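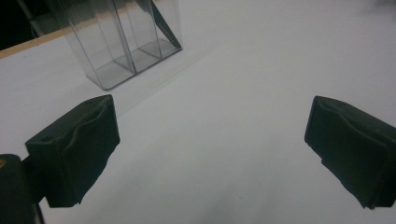

图：白色台面，后方为透明亚克力容器

Pavilance发布Nundero职场减饮支持课程，5月起接受企业单位申请

4月30日（星期三），健康服务机构Pavilance宣布，面向企业员工的减饮支持课程Nundero完成内部试行，将于5月开放首期申请。课程周期为12周，以线上自学、文字辅导和同伴小组相结合的方式进行，适用于希望减少饮酒量或在一段时间内停止饮酒的成年员工。首期名额为500个，由参与单位统一申领后分配给员工本人。

课程定位

Nundero属于健康教育与行为支持类服务，不构成医疗诊断或治疗。有戒断反应史、正在服用镇静类药物、处于妊娠期或有严重肝脏疾病的人员，应先由医生评估，再决定是否参加。报名流程内设有筛查问卷，问卷结果提示存在身体依赖风险的，系统暂停开课，并向本人显示就医建议。该结果不向用人单位披露。

课程负责人Adaeze Edet表示：“长期大量饮酒者突然停饮可能出现危险，筛查环节因此放在开课之前，不能跳过。参加者可以自行选择减量或停饮作为目标，中途也可以修改。”

课程结构

课程分为三个阶段，依次为记录、调整和维持。

记录阶段要求参加者按日填写饮酒日志，字段包括饮品种类、容量、标示酒精度、饮用场合和饮用前的情绪状态。系统依据容量与酒精度换算纯酒精克数，并按周生成曲线。未饮酒的日期需手动确认，空白日期不计为零，以免低估实际摄入量。

调整阶段围绕日志中出现频率较高的场合展开。课程内容涉及商务宴请、部门聚餐、出差住宿和居家独饮等情形，每种情形配有书面练习，由参加者写出拟采用的应对办法，例如提前告知同席者、自备无酒精饮品、约定离席时间。辅导员在工作日内以文字回复，回复内容限于练习本身。

维持阶段减少自学材料，增加同伴小组讨论。小组采用化名制，同一单位的员工默认不编入同一小组。参加者恢复饮酒或超出自定目标时，课程不中止，也不重新计算进度，由辅导员协助其回看当周日志并修订计划。

数据处理

日志、筛查问卷和小组发言保存在参加者个人账户内。用人单位仅能查看已申领名额与已激活名额的数量，不能查看姓名、出勤情况或饮酒记录。已激活名额过少、可能据此推断出个人身份的，后台不显示激活数量。参加者可随时导出或删除日志，删除操作提交后不可撤回。

数据接口由技术供应方Cuvex提供。Cuvex技术主管Ayodele Olatunji介绍，客户端支持离线填写，网络恢复后自动同步；同一日期存在两份记录时，系统保留两份并提示本人选择，不作自动覆盖。“酒精度字段允许留空，留空时使用该类饮品的默认值，曲线上会以虚线标出。”Ayodele Olatunji说。

试行情况

内部试行在Giraldo办公区进行，共有三家单位的员工参加。试行的目的是检验操作流程，未设对照组，所得数据不用于说明课程效果。根据试行反馈，正式版本作出以下修改：

每日提醒的默认时间由早晨改为晚间，参加者可自行关闭；
日志新增“无酒精或低酒精饮品”类别，低酒精饮品仍计入纯酒精克数；
筛查问卷中关于既往戒断反应的题目改为必答；
小组讨论区取消公开排名和连续天数展示。

关于取消连续天数展示，Adaeze Edet说：“部分参加者反映，计数归零之后不愿再打开日志。现在的周视图保留全部记录，中断的那一天和其他日期显示方式相同。”

申请办法

申请单位须指定一名联络人，提交单位基本信息、拟申领名额数和员工告知书样稿。告知书应写明参加自愿、可随时退出，且参加与否不影响考核、晋升和岗位安排。Pavilance对告知书进行审核，不符合要求的退回修改。将参加课程作为纪律处分附加条件的单位，不予受理。

名额按材料审核通过的先后顺序分配。申领后未激活的名额在首期开课前收回，转给候补单位。课程材料现有中文和英文版本，两种版本的练习内容与筛查标准一致。

员工个人暂不能直接报名。已在所在单位取得激活码的员工，可在Nundero客户端内完成注册和筛查，通过后自行选定开课日期。

关于Pavilance

Pavilance从事成人健康教育课程的开发与运营，业务包括减饮支持、睡眠管理和工作压力管理。Nundero为该机构旗下减饮支持课程的名称。

申请材料及告知书模板可在Pavilance网站“企业服务”栏目下载。媒体查询请通过同一网站的新闻联络表单提交，并注明所属媒体和截稿时间。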